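The One-Pot Promise

1/13/18

Every January the same idea comes back with a new name. This year it is the "single vessel kitchen," and if you believe the people selling it, you can give away your pans, cook everything in one small electric pot and get your evenings back. The Drirkberg catalog puts the saving at 126 hours a year. It doesn't say how anyone arrived at 126, or what those hours were being spent on before.

I have lived in small apartments most of my adult life, so I'm the person this is aimed at. I have 2 feet of counter and one good outlet. I would love for it to be true.

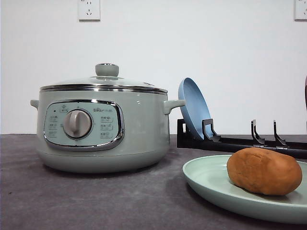
The trouble starts with the word "everything." Milora, the meal plan that got most of my friends into this, sends out a list of dinners for the week, and by the fourth night you notice that they are all soup. Some of the soups are called bowls. One is called a bake. Nothing in it browns, because a covered pot full of liquid doesn't brown things, whatever you call the recipe.

Then there's the time. A plan that promises supper in 8 minutes starts its clock once the onions are chopped and the water is boiling. My own first try took most of an hour, and I still had a cutting board, a knife, a colander and a bowl to wash. 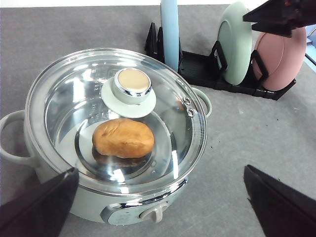
Defenders will tell you their grandmothers cooked this way. Mine did too, on a farm, with one big pot on the stove from morning on. She also had a skillet, a bread oven and a cellar, and she didn't think of the pot as a philosophy. When the family moved to town she bought more pans as fast as she could afford them.

Givari, which sells storage bins and now sells advice as well, offers a course in paring down your kitchen for $600. I took the free first lesson. It told me to put everything I hadn't used since May in a box, which is sensible, and then showed me a box to buy.

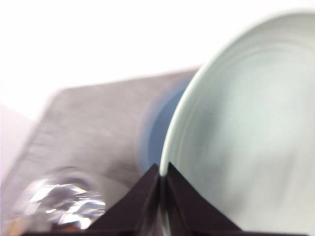 A pale plate with a raised rim.

What gets left out is company. Cooking for one in one pot is fine. Have two people over and somebody is waiting for the rice to come out so the vegetables can go in. At the Nedeljković, the old lunch counter near my place, they run about six burners for a menu you could fit on a napkin, and the food comes out hot and all together.

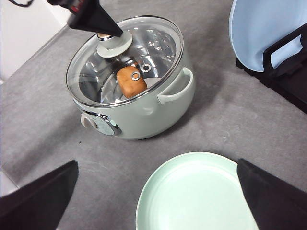 Sage-green pot with a glass lid.

I'm not giving my small pot away. It makes decent lentils and it's easy to store. But I've put the skillet back on the stove, and I canceled the meal plan, a job that took three emails and a phone call.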